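Chapter 2
Teaching by Demonstration

2.1 Leading by hand and leading from a distance
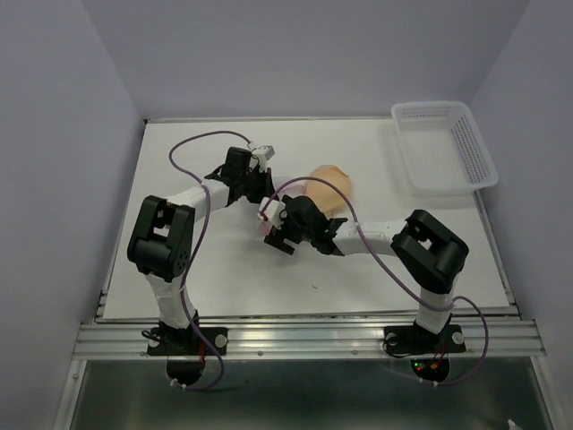 A task can be shown to an arm in two ways. In kinaesthetic teaching the operator takes hold of the links and moves them through the task while the joint encoders record. In teleoperation the operator moves a separate leader arm, and the follower copies its joint angles.

The first method needs little equipment, but the operator's hands may block the cameras, and guiding two arms at once is awkward. The second keeps the hands out of the workspace at the cost of a delay between leader and follower. The Turkby exercises in this chapter use the second method throughout.

Each recording is called an episode. The Turkby set holds 643 episodes, of which 56 are kept back for testing. Section 2.2 sets out the recording format and Section 2.3 deals with delay.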